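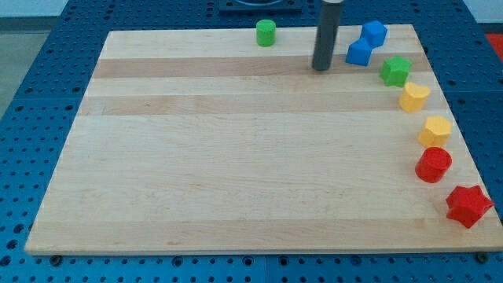 Wanted: people who will sort small blocks on a wooden board and keep a straight face

Stekell is putting together a set of tabletop puzzles for adults, working title Stolent, and needs 30 testers in May. You will sit at a table with a maple cutting board and a handful of plastic blocks, cubes and cylinders, and arrange them by written rules. Some of the rules are good. We would like to know which.

Each session lasts 88 minutes, including a break for coffee, which is free and tastes like it. Pay is $200, by check, at the end.

You should be 18 or over, able to tell blue from green, and willing to say out loud that a puzzle is dull. Past experience with blocks is assumed. Please don't apply if you worked on our last set, Zanard – you have suffered enough.

Sessions are held at the Balogh building, second floor. To apply, send a few lines about yourself and the last game you quit halfway through.

Posted 3/19/23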